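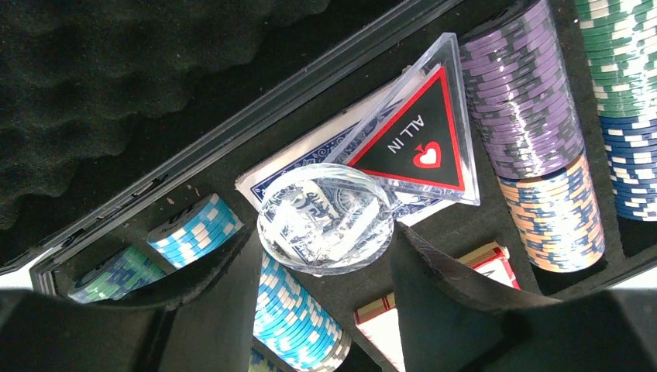 The gripper that didn't stay stopped

Last updated: 14th August

Search this site Enter keywords Go

Our project was supposed to be a nice, calm one. We wanted a robot arm to sort out a poker set: take the loose bits and pieces out of the case, put them down on a flat surface, and later put everything back in its slot. I picked the poker set myself and I was very pleased with the idea, because one case gives you so many different shapes to grab. You get long rows of chips lying in their slots, card decks, a thick clear disc, and that chunky clear triangle with ALL IN printed inside it. Everything sits close together in black foam, and clear plastic in front of black foam is pretty much the meanest thing you can show a wrist camera!

So I expected this report to be all about vision. It's mostly about a stop button.

14 shares 3 comments

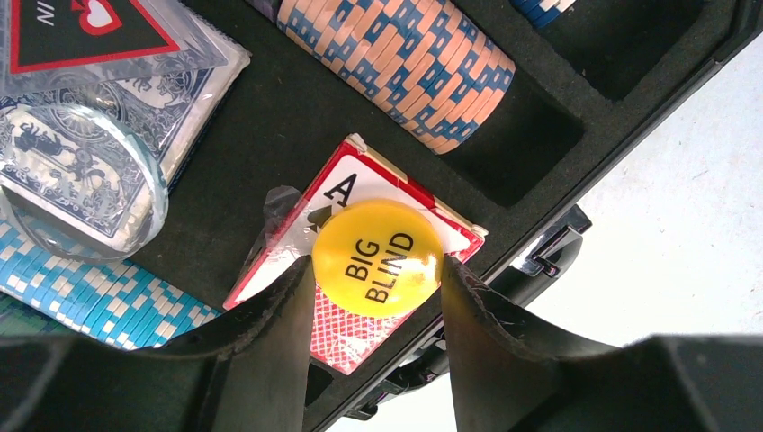
Đoàn
Student, software and testing, Tarley Robotics Project

My part was the grasp code and the test log. We did 146 grasp attempts on the case over the term, and in the early ones everything that went wrong was boring. The fingers came down a bit too far over and nudged the foam. They picked the wrong edge of the clear disc (I still dream about that disc). The BIG BLIND button was our favorite test piece by a mile, since it's bright yellow and has a rounded top, and the camera finds it easily even when it's lying on top of a red deck. I'd do a few runs with it whenever I needed cheering up.

We used the Rikberg controller for the gripper, which is the box the lab had on the shelf, and our own program on top of it, which we named Plurkholm after nothing in particular. Plurkholm says where to go and how hard to squeeze. Rikberg does the squeezing.

What happened

We were partway through a run on the yellow button. The gripper was closing and I didn't like the angle, so I hit the stop. Everything froze, exactly as it should. I reached in, straightened the deck under the button, took my hand out, and twisted the stop to release it.

The gripper closed. No new command from me, no click on the screen, it just shut. It also shut at 70 percent force, and our limit for that test was way under that. The button popped out sideways and landed in the foam. My hand was clear of it, but it had been between those fingers a moment before, and I felt a bit sick thinking about it. We powered the whole thing down and didn't run it again that day.

Finding it

I would love to say we found one big bug. We found two smaller ones that were holding hands.

The first one was ours. When the stop is pressed, Plurkholm is meant to throw away whatever it was doing. It threw away the arm moves fine. It did not throw away the gripper command, because I'd put those in a separate queue back in February to make the closing smoother, and then I forgot to tell the stop routine that the new queue existed. So the old "close" sat there waiting, and the second the stop was released, off it went.

The second one was in how we'd set up the controller. Our force limit was sent once, at startup, and our stop circuit cut power to the controller. When it came back on, it came back with the stored setting, and the stored setting was 70 percent. I'd never changed it. I didn't know there was a stored setting! It's on a settings page I had scrolled past plenty of times.

Either one alone would have been annoying. A stale command at low force is a surprise, and high force with no command does nothing at all. Put them together and you get a gripper that snaps shut hard right when a person has just had their fingers in it.

What we changed

The stop routine now empties both queues, and after a release the program sits idle until someone presses start on the screen. The force limit is saved in the controller at a low value and also sent again before every single close, so even a restart in a weird place can't bring the old number back. I wrote a test that presses stop in the middle of a close, waits, releases, and fails if the fingers get any command whatsoever.

We changed our own habits as well. If a hand goes near the case, the arm gets parked up high first and the gripper power goes off at the wall. It's slower and I grumbled about it for a week. 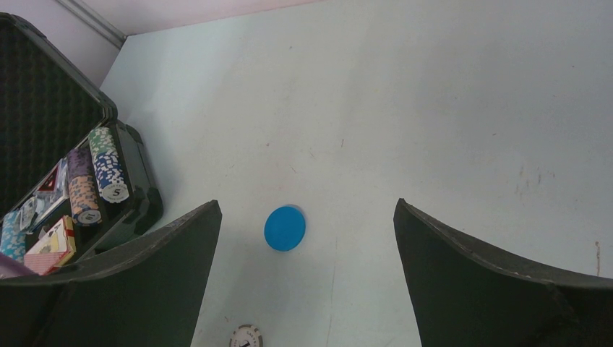 For the retest we made the job as plain as we could and went back to single chips lying flat, out on the table beside the case. A chip is thin, so the fingers have to come down really low, and that makes it a decent check on the force limit too. We pressed stop at six different points in the cycle, from the arm still moving in to the fingers nearly shut. The gripper stayed put after every release and waited for the start press.

What I haven't tested is losing the network cable halfway through a close. I think the controller holds its last position, but "I think" is how I got into this, so it's first on the list for next term. The clear disc is second. I also want the force value shown in large numbers on the main screen, because right now you have to open a menu to see it, and I know for a fact that I won't.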